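Fruit, Bread and One Very Loud Tablecloth

The table at Kilgate has hosted dinners, tax returns and one failed jigsaw. In March it mostly hosts fruit. Sanne Groen bought the tablecloth, and she stands by it. The pattern is meant to look like tiles, and it looks like several kitchens' worth of them, all of which had a different favourite colour.

The plates are Van Hecke and come in more colours than we have meals. I'm fond of the dark one with the thin brown edge, and would be fonder if anyone put something on it.
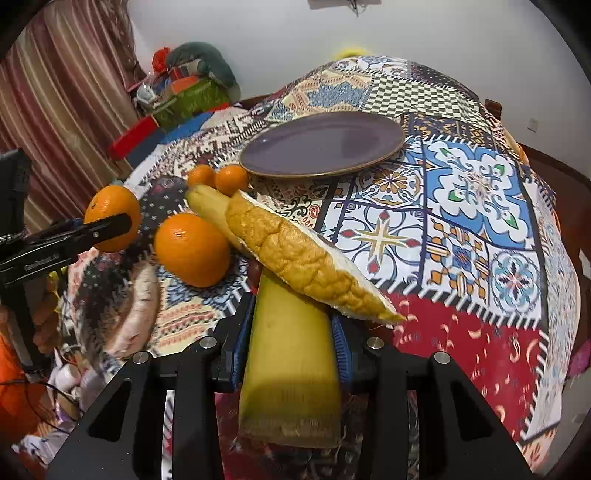 Bananas go from green to cake in 3 days at our place, so the bread is there for backup. Sanne likes hers sliced on toast with far too much butter. I like mine before they get spots, a window I usually miss by an afternoon.

The little orange citrus get eaten whole, skin and all, if you're braver than I am. The big oranges are for everyone else. There was a Culletti juicer for them once, a handsome thing with 5 parts to wash, and it now lives on top of the cupboard where it can't hurt us.

Curtains were here when we moved in. Sanne has plans for them. The stuffed toys have a longer lease than either of us.

More from the kitchen when the plums come in.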